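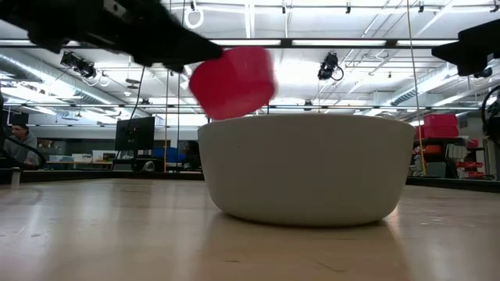
**Can a robot clear up a kitchen by itself yet?**

Parts of it. A two-arm station can handle cups, bowls and other simple, hard items on a flat table, one at a time, with a person nearby. Greasy pans, full sinks and crowded cupboards are still a long way off.

## 4. Your first chore: cup to bowl

Now for the fun part! By this point you have bolted down the Pumeck arms (Section 2) and run the camera check (Section 3), so the station is ready to do a small piece of real housework. The chore is to pick up a cup and put it in a bowl. It sounds tiny, but reaching, gripping, carrying and letting go are all in there, and most kitchen jobs are built from those same moves.

### 4.1 Set the table

1. Wipe the tabletop and let it dry.
2. Place a wide, deep bowl where both arms can reach it. Plain colors work well.
3. Put one plastic cup to the left of the bowl, standing upright. Bright red is a great choice for a first cup – the cameras find it easily.
4. Move phones, drinks and loose papers off the work area.
5. Check that the arm cables hang free through the full range of motion.

> **Caution:** Do not use glass or china for your first sessions. The arm lets go above the bowl, and the cup drops the rest of the way.

### 4.2 Run the chore

1. Turn on the arm power and wait for the steady green light.
2. In the Seltness panel, open **Chores** and choose **Cup to bowl**.
3. Set the speed to 10 percent.
4. Press **Home**. Both arms move to their rest positions.
5. Keep one hand near the stop button and press **Start**.
6. Watch the whole run. When the arm is back at rest, mark the run **Done** or **Missed**.
7. Reset the cup by hand only after the panel shows **Paused**.

Repeat until you have 44 runs marked. You can then raise the speed in small steps, up to 100 percent if your table is solid enough.

**Note:** A cup that lands on its side in the bowl still counts as Done. A cup that bounces out is Missed, however good the grab looked!

### 4.3 If runs are missed

- **The gripper closes on air.** Repeat the camera check. A bumped camera is the usual cause.
- **The cup swings or slips.** Lower the speed first, then raise the grip force one step.
- **The cup hits the rim.** Open **Release height** and add a little. Too much and you will get more bounces, so go gently.
- **The arm stops partway.** Read the code in the panel and look it up in Section 9. E-17 is nearly always a snagged cable.

### 4.4 What to expect from other chores

Tarek Younis and the Bennani test team logged 2,976 runs on the Urach table in September, and the settings in this guide come from that work. Cups and bowls went very well. Spoons were fair, with most misses on spoons lying flat. Folded dish towels are hit or miss, and we've left them under **Trial chores** for now.

Stacked plates are the one we're most excited about. The arms can lift the top plate if it sits a bit off center, and a matched pair still sticks together more often than we'd like. Try it with plastic plates, at low speed, and send us your logs from **Help > Share runs**.

> **Caution:** Never leave a trial chore running while you are out of the room.

Continue to Section 5 to teach the station a chore of your own.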